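Skevosby Bench Arm: Planning and Budgeting Guide for Institutional Buyers

Product reference 295

The Skevosby Bench Arm is a table-mounted manipulator for teaching rooms and small laboratories. It is supplied by Laizer as a complete station or as separate parts. Departments preparing an equipment request should read this page together with the current price schedule, dated 27 July 2026.

Small, light objects are the intended load. Buyers should list the items they expect to handle before choosing finger parts, as round and smooth shapes place different demands on the gripper from flat ones.

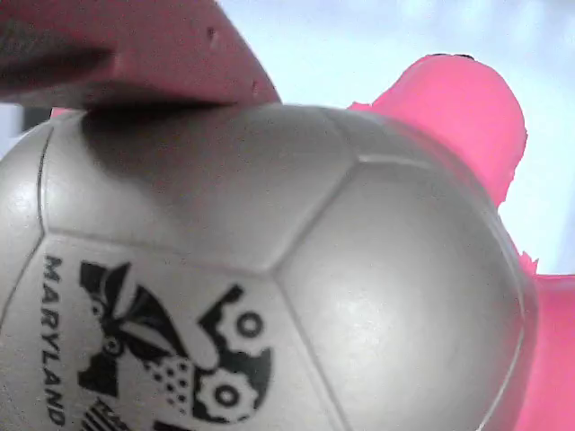

Finger parts are treated as consumable items and should be entered under running costs. The Trorkum finger set may be ordered in pairs, and mixed pairs are accepted on the same order form. Pads are sold separately. A department that expects daily use should allow for two replacement sets in the first year.

What the station price includes

Complete station, one arm with gripper: 982 pounds
Arm only, without fingers or table fixings: 300 pounds less than the complete station
Spare finger set and pads: priced on application

Delivery and tax are shown separately on the quotation. Prices are held until the end of October, after which a fresh quotation must be requested.

Table and working area

The purchaser provides the table. A firm, level top with an accessible edge is required for the clamps. The area in front of the arm should be kept free of anything not needed for the task, and a tray or similar target should be placed where the gripper can reach it without the cables being pulled tight. Test objects are not supplied.
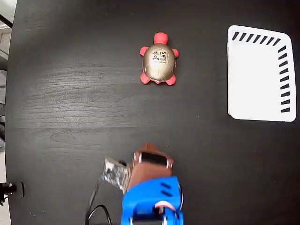 Toy turtle and white tray on a dark tabletop, with the gripper open.

Cables and spare parts

Cable length is the point most often missed at the planning stage. Motor leads must be free to move with the arm through its whole reach, and a lead that is too short will limit the work more than the arm itself. Distcombe extension leads, part 296, may be added to any order. Printed parts can be replaced one at a time, and files for the main links are released to registered owners.

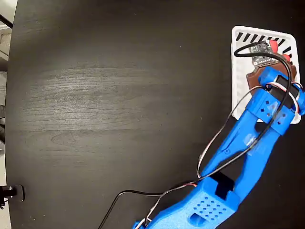 Wafula Masanja writes that the spare leads should be moved from the optional list to the basic order, his department having had to raise a second purchase request for them within the same term. He would also like the clamps to be quoted separately, so that a department fitting out several tables can see the cost of each.

Laizer has noted both points for the next issue of the price schedule. Until then, leads and additional clamps should be entered as separate lines on the order form. Requests for quotations should be addressed to Adanech Gidey at the Laizer sales office, giving the product reference and the number of stations required.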